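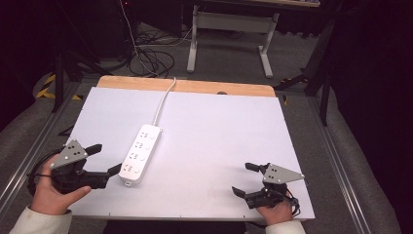 ## Part 2: Getting your band's page live on Zordale

OK, so you've made your account and confirmed your email (that was Part 1). Now for the fun bit - the page people land on when they see your name on a festival lineup and wonder who on earth you are!

I've set up 47 of these by now, mostly for bands playing the Mahawong weekend in Atstead, and I still do it in the same order every time.

1. Log in and click **My Acts**, then **New Act**. Type the name exactly the way it goes on the poster. If you're "The" something, put the "The" in.
2. Pick a home town. The list is fussy. Start typing slowly and wait for it to catch up (Zullovstead takes a good few seconds to show up, don't ask me why).
3. Choose up to 2 genres. I know, I know, you're a blend of everything. Pick the two a stranger would say.
4. Paste your bio into the **Short Bio** box. It stops at 141 words and it won't warn you, it just chops off the rest, so check the last line after you save.
5. Upload your press photo and fill in **Photo Credit** right away. The page stays in draft until that box has something in it.
6. Add your links, one per line, full address each time.
7. Hit **Save Draft**, then **Preview**.

> **Note:** Preview opens in a new tab. If nothing happens, your browser is probably blocking pop-ups.

### Adding your shows

8. Go to **Dates** and click the plus sign.
9. Search for the festival before you make a new event. Most of the bigger ones are already in there, and if you make your own copy your fans end up following the wrong one.
10. Put in your stage and set time if you have them. Leave them blank if you don't - "TBA" gets read as a stage name and you'll be listed as playing the TBA Stage. (Yes, I did this. It was up all February.)
11. Click **Request Link**. The festival has to say yes before you show up on its lineup.

> **Caution:** Don't change your act name while a link request is waiting. It cancels the request and you have to start over from step 9.

### If you share the page with bandmates

Go to **People**, add their email and pick Editor or Viewer. Editors can delete dates, so go easy with that one! Jummai Shehu, who plays bass in my band, is the only other Editor on ours, and we text each other before touching anything in festival season.

When it all looks right, press **Publish**. Changes to links and bio show up right away, but a new photo can take until the next morning. Part 3 covers ticket links and merch.

Last updated 6/14/23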